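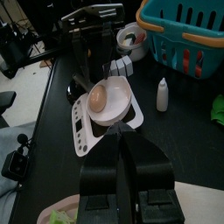 Kitchen > Baking > Measuring and Scales

Weighing eggs for a sponge cake: with the shell or without?

Posted by Gimport on Thursday, February 5, 2026

I bake a plain sponge from a recipe that gives everything by weight, including the eggs, and my results have been uneven. One week the cake is fine and the next it is tight and a bit rubbery. I have a white digital scale with the buttons down one edge, and I put a white oval bowl on it, zero it, and set an egg in the bowl, one at a time, shell on. I write the number down and add them up at the end. Then I weigh out the same amount of butter, sugar and flour.

The recipe just says "weigh the eggs" and doesn't mention shells. It was handed out at a class I took in Harnport last May and I don't have any way to ask the teacher. My mother-in-law says with the shell. A baking book I borrowed says without. The eggs I buy are sold as mixed sizes, so I can't go by the carton either.

Two things I'd like to know. Which way is right for this kind of cake? And does it matter that I weigh them one by one and not all together? The bowl is shallow and a second egg tends to roll into the first one, so I have been doing them singly to avoid cracks.

12 people found this useful
2 comments

Venura

Both ways are in use, and the important part is to match whatever the recipe writer did. For the old equal-weights sponge, the usual way is in the shell. You weigh the eggs whole and then use that same number for the butter, the sugar and the flour. If your recipe gives a fixed figure for egg, like "200 grams of egg," it normally means out of the shell, so you crack them, beat them lightly and pour in what you need.

The shell is a bit over a tenth of the weight of an egg. On a cake with 4 eggs you are looking at a difference of 25 grams or so in each of the other three ingredients. That won't ruin a cake, but you can notice it. Going by the shell weight gives you slightly more flour, and the crumb comes out firmer.

Since you match the other ingredients to the eggs, I would keep weighing in the shell. What I would change is the one-by-one part. Most home scales show whole grams and round each time, so if you do several separate readings the rounding can add up. It is only a gram or two, but it's also more work. Use a deeper bowl or lay a folded dish towel in the one you have, press the zero button, then put all the eggs in and take one reading.

Also check that the bowl isn't touching anything beside the scale. I keep canisters next to mine and one of them used to lean on the bowl. The reading was off every time and it took me weeks to find out why.

If the cake is still tight after that, I'd look at the mixing before the weights. Cold eggs going into creamed butter will split it, and then people beat the flour in too long trying to fix it. Leave the eggs out for half an hour first.

Kakakhel

I never weigh them. Four large eggs, a cup of sugar, done. Cakes come out fine.

If yours is rubbery you are probably overmixing. Or the oven is too hot, mine runs hot and I have to set it lower than what the recipe says. Get an oven thermometer, they are cheap.

Gimport

Thank you both. I tried it with a folded towel in the bowl and the eggs stay put – I should have thought of that. The total in the shell was 2 grams different from adding up the single readings, so that part was not the problem. I had been taking the eggs straight out of the fridge, so I will leave them out this weekend and see if the texture changes. I'm going to keep weighing them, the mixed cartons vary too much for me to go by number.

717 views
Share (2)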